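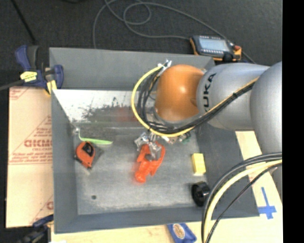 Newsroom > Announcements > Storage and Sorting

Felus Questions the "One Big Bin" Approach to Toy Storage

Household storage firm Felus today published the results of a July review of large, open toy bins, and the company does not come out of it as a fan. That is awkward, as Felus sells them.

The review looked at 80 homes and playrooms where toys are kept in a single deep bin. Felus wanted to know if the bins do what storage catalogs, its own included, have been saying for years: cut cleanup time and make toys easier to find.

The first claim held up fairly well. The second did not. Families reported that small toys slid to the bottom and stayed there until somebody emptied the whole thing onto the floor.

"We say 'tidy' when we mean 'out of sight,'" said Biljana Vukčević, head of product testing at Felus. "A deep bin with one toy on the floor of it looks great. Put in the other 1,355 pieces and tell me where the toy is."

Felus is also dropping the phrase "lasts a lifetime" from its bin packaging. Gray bins are often sold as a color that hides wear. Vukčević said her team saw plenty of scuffed gray floors during the review and would like to know who came up with that idea.

Starting with the next catalog, Felus will list each bin with a suggested fill line and a plain note on what should not go in it. Puzzle pieces, doll shoes and anything with a matching half are on the list. The company will keep selling its large bin for balls, blocks and bulky toys, and it will offer a shallow version that is five inches deep.

Emmett Rosenthal, who runs the Dunameo toy library and took part in the review, is not convinced the shallow bin will change much. "I've been sold trays, baskets, drawers and a thing on wheels," he said. "The kids put the toys wherever they're standing. I'll try two of the new ones, and I'm not throwing out the old ones yet."

Felus has made no estimate of how much time the shallow bin will save. Vukčević said the company would wait until people outside its own building had used it.

Press contact: Mateja Vlachou, Felus media desk

Shares: 5 | Comments: 2

Related items
Do Labels on Toy Boxes Get Read?
Felus Ends Matching Lid Sets
Dunameo Toy Library Extends Saturday Lending
What We Got Wrong About Stacking Crates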